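Birutė Rozīte opened the door with a sock over one hand, like a puppet. She was looking for holes, she told me, and did I want coffee?

I'd driven out to Putbridge on a Tuesday to talk about laundry. Birutė teaches a little evening class called The Folded Room (15 people, one bed, lots of arguing), and I'd heard her name from my neighbor Atif Rizvi, who went in October and hasn't owned a clothes chair since.

"Everybody has the chair," she said. "Or the end of the bed. I tell people to use the bed, the whole bed! If you need to sleep there tonight, you'll finish."

Her method is simpler than I'd hoped, because I wanted a trick. Everything gets dumped out on the cover. Dark things first, always, while your eyes are fresh. "Black knits are the worst. You can't tell a sleeve from a hem, and you fold it wrong and you don't know until morning. So put your palm flat on it and feel for the seam."

I asked about baskets, and she got very animated. She bought her first one at a shop in Groltport that's long gone, and she has strong feelings about handles. "Cut-out ones. The loops break! And keep it on the floor, right at the corner of the bed, where you can reach it and you can't sit on it."

And paper? I'd always thought of tissue paper as something for weddings.

"I spent 10 years packing coats at Kairys," she said, laughing. "We threw away so much paper, it made me sick. Now I save every sheet. Crumple it up, put it in a sleeve, and the sleeve remembers it's a sleeve."

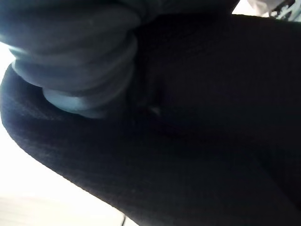
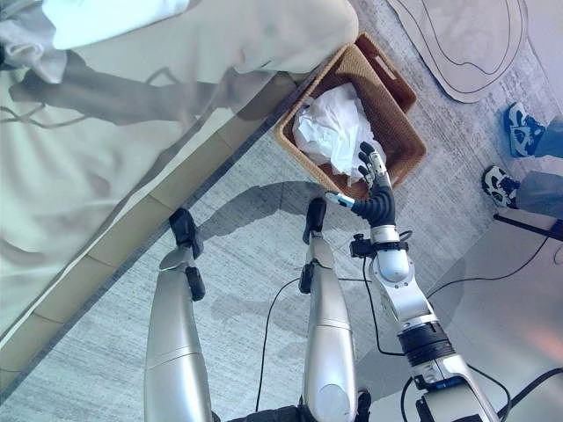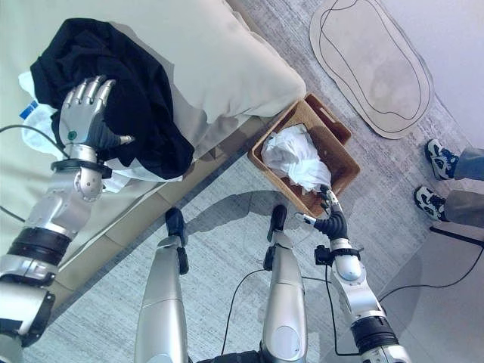

We got onto ironing after that, and I'll confess I don't do it. Birutė doesn't either, much. She gives herself 90 minutes a week for all of it, washing not included, and when the time's up she stops, even with a shirt half buttoned.

"My sister thinks that's terrible," she said. "She irons pillowcases."

Did she ever get tired of the subject? She thought about it while she turned the sock right side out. "Of talking about it, yes. Of doing it, no. I put the radio on."

She sent me home with a stack of smoothed-out tissue paper and orders to clear my chair before the weekend. I've done the sweaters so far.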